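Puppy-proofing checklist, Latthorpe foster house, with my comments
Walked through Friday, November 18, 2022

I do this one every time a new foster pup is due, and Kartini Tarigan asked me to type up my scribbles so the other carers can pinch them. Go room by room, on your hands and knees if you can manage it (you'll feel silly, do it anyway!).

KITCHEN
Bin lid latches: OK
Cleaning products above bench height: OK. I moved the dishwasher tablets up as well.
Grapes, onions, chocolate out of reach: FIX. The fruit bowl was right on the edge of the bench, my fault entirely.
Emergency vet number on fridge: OK

LIVING AREAS
Power cords clipped or behind furniture: FIX. The lamp cord by the couch is just begging to be chewed.
Floors clear of small swallowable bits: OK after a second sweep. Get right into the corners – I found a hair tie and a marble the first time I did this.

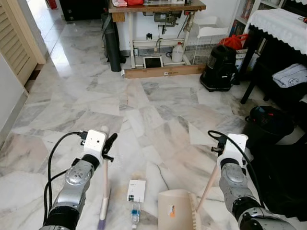 Rugs flat with grippy backing: OK. Young pups go skating on hard floors, and it's no good for their hips, so I like a runner down the hallway too.
Pot plants: the peace lily has gone to live with Nosipho Radebe, who has no pets and was thrilled.

LAUNDRY
Door shuts and stays shut: OK
Washing machine and dryer doors closed when not in use: OK
Snail bait, rat bait, antifreeze: none in the house. Please check the shed too, a sealed box isn't enough for a determined labrador. 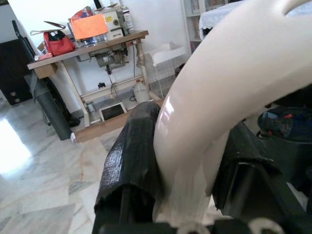 CRATE AND PEN
Pen panels clipped, no gaps a head could fit through: OK
Crate door latches: 2 checked, 1 FIX. The lower one on the Randmont crate is stiff and pops open if you bump it.
Bedding without loose threads or buttons: OK
Collar off in the crate: reminder note is up

YARD
Fence line: FIX. There's a gap under the palings near the tap, and Lesego Mabuza is bringing a paver over.
Side gate self-closes: OK, though it needed a good oiling back in July.
Shade and water: OK, two bowls, because one always gets tipped over.

I'll recheck the FIX items before pickup. If you're borrowing the list, add your own rooms at the bottom and let Kartini know what I've missed.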